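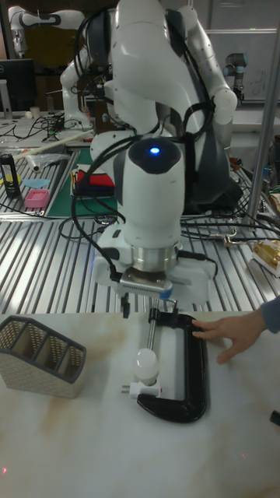 Cahier d'atelier, mars, 15 h

Bon, je reprends le cahier parce que le tri du petit outillage avance enfin et que je vais tout oublier sinon ! Le gros sujet du jour, c'est le serre-joint en C, le noir, celui qui traîne d'une table à l'autre depuis le chantier Pravach. Couché à plat sur le plateau marbré, il prend une place folle avec sa vis argentée qui pointe en l'air, et l'ampoule dépolie sur son adaptateur s'est retrouvée nichée juste dans l'ouverture. Joli à voir, mais à ne pas laisser comme ça : un coup de coude et on ramasse du verre (j'ai déjà donné, merci). L'organiseur gris à trois cases ne règle rien pour lui, je le garde pour les petites choses. Le serre-joint ira au crochet 31, sur le panneau du fond, et tant pis si c'est loin.

Pour l'ampoule et l'adaptateur, j'hésite encore. Les séparer avant de ranger ? Moi je dis oui, l'ampoule dans sa boîte en carton et l'adaptateur avec l'électricité. Côté Nasedico ils laissent tout monté « pour gagner du temps », et après on cherche les adaptateurs partout...

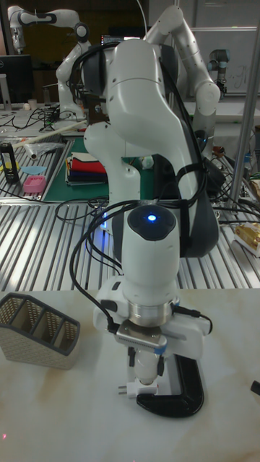
Petite fiche blanche à deux broches, serre-joint à plat, organiseur à gauche.

Restent les chiffons. La pile pliée sur le tapis de coupe vert (rouge, blanc, marine, beige, c'est presque trop beau pour de l'atelier) me plaît bien là où elle est, au moins on l'a sous la main. Par contre le petit récipient en plastique rose et le sachet transparent n'ont pas de place attitrée, il faudra décider.

À faire :
- étiqueter les cases de l'organiseur, écriture lisible cette fois
- recommander 2 bacs à couvercle chez Prirndale, la référence est au dos du cahier
- budget restant sur la ligne Yule : 300 euros, donc pas de folies
- huiler la vis du serre-joint avant de l'accrocher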